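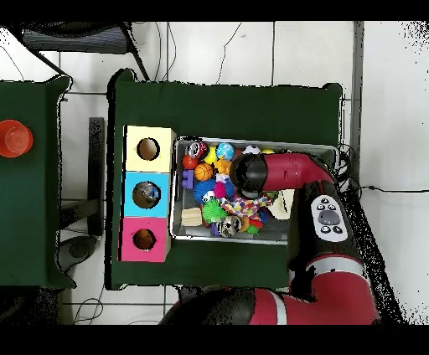

Re: [droston-swap] toy bin, what stays and what goes

I've read the whole thread on the toy bin and would like to put in a word for sorting by what a thing is made of, before we lose another August to sorting by color. Color sounds sensible until you meet the metal bin, where there's a blue marbled ball, a blue spiky ball and a light blue cube box parked next door, and by the old rule all of them live together. The spiky ones (blue, pink, green) should have their own tub. The rope toy can go wherever rope toys go. I have no opinion on the silver ball with the skulls on it, except that I'm not taking it home.

On Sunday-best toys versus everyday toys, see my earlier message, which drew 2 replies, both about parking.

> On the Bavora shelves: they are 3250 all in,
> delivery included, and Hwang will hold the price
> to the end of the month. I still think it is a lot
> to spend on somewhere to put balls. Could we not
> stack the cube boxes and use those? They already
> have a hole in the top.

They do, and they stack three high without complaint, pink at the bottom. But try getting a wooden block back out of the pink one without taking down the other two. The soccer ball isn't going in there at all, I'd bet.

My vote is 2 deep tubs from Motum and no shelves. If anyone wants the toy soda can, speak up before I put it in with the blocks, where it doesn't belong either.

Droston swap list, low-traffic, allegedly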